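Household Operations, Unit 3: Loading the front loader

Bring the washing to the machine in a basket and set the open side of the basket close to the door. Colours go in their own load. Check striped and patterned pieces for a care label before anything else, as rust and brown dyes can run in the first few washes.

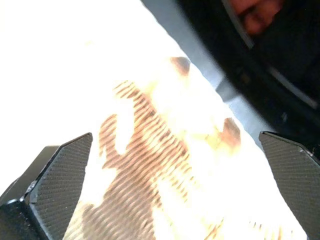

Toivo Turunen asked on Friday whether one dark item really needs its own load. It doesn't, if it has been washed several times before. Black can go in with strong reds and oranges at 30 degrees or on cold.

Loading order:
Empty the pockets and close the zips.
Put pieces in one at a time, loosely bunched.
Push each piece well past the rubber seal.
Stop when a hand still fits above the load. 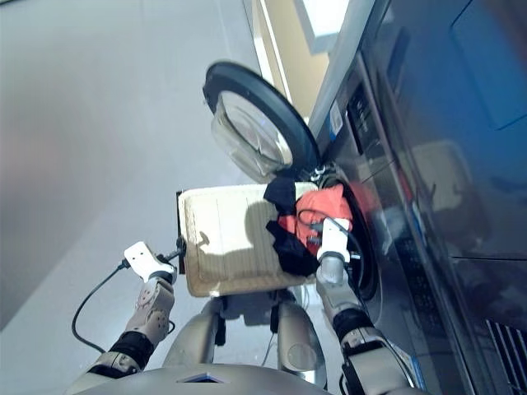
Sleeves and waistbands are the usual trouble at the seal. Run a finger around the rim before shutting the door. For the prac we use the Tukard program sheet: colours, 70 minutes, spin at 690. Allow 10 minutes for loading and write the start time in your workbook. Hang everything out as soon as the cycle ends.

Reading for next week: page 14, drying and airing.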